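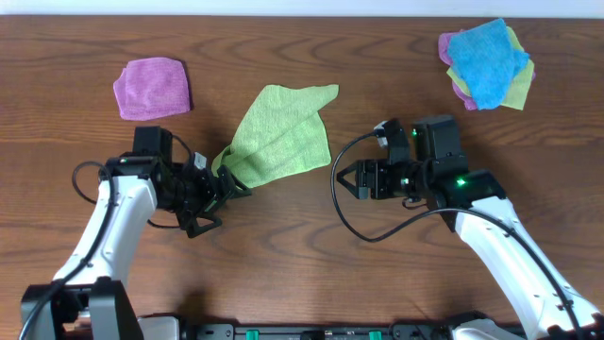
Enero, cuaderno del taller, tarde. Sigo con la cera de abeja para la mesita de Saarinen y voy por la segunda prueba: 60 gramos de cera en 800 de aceite, que a Veikko Tuominen le parece poquísimo y a mí, la verdad, me va gustando más cada día. Para repartirla quiero microfibra, un color por producto, y me quedo el verde lima para la cera y el rosa magenta para el repaso final – así no volvemos a mezclarlos, que ya nos conocemos.

Falta pedirle aceite a Fomar y lijar otra vez el canto.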